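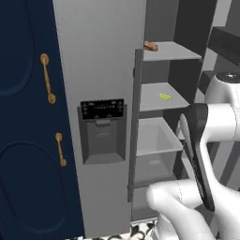
Hi all,

Jumping in on the kitchen thread, because I've been wanting to have this argument with somebody for weeks! My own view is that simulated kitchens are getting good enough to show us which chores are still hard, and the fridge is one of the hard ones. People hear "put the groceries away" and think about grabbing things. Grabbing is half of it, maybe less. Look at the lemon wedge on the lower shelf – it's small, there's a shelf right over it, and the arm has to get in past the door with that big white elbow of its own to worry about. The bread roll one shelf up is no gift either, way over at the left end by the door handle. My kid could do both with her eyes on the TV.

On 20th April, the poster from the Genham list wrote:

> We ran the Stollano kitchen tasks again with the
> new planner. Out of 48 tries at fridge jobs, 40
> were fine. I'd call that solved, or close enough
> that we should move on to laundry. Does anyone
> still think a home machine is years away?

Me! I still think so (sorry). I don't doubt the 40, and it's a nice jump from what you posted before. But what happened in the other eight? If the arm just gave up and stopped, great, I can live with a machine that leaves the lemon where it is. If it knocked the roll on the floor or leaned on a shelf, that's a very different eight, and I'd want to know before I let it near my eggs.

Also, were the doors open at the start of each try? Opening a fridge is a chore all by itself. Mine at home sticks, then lets go all at once, and everything in the door rattles. I've never seen a simulated one do that.

For what it's worth, we tried bin picking at the Peixoto shop last year, all boxes, all one size, and it still needed a person standing by most of the shift. Boxes! I'd love to see the Ronuvden folks run your planner on their setup before we all go off and fold towels.

Could you post the logs for the misses? Even just the short version. I'll read them tonight if they're up.

Cheers from the shop floor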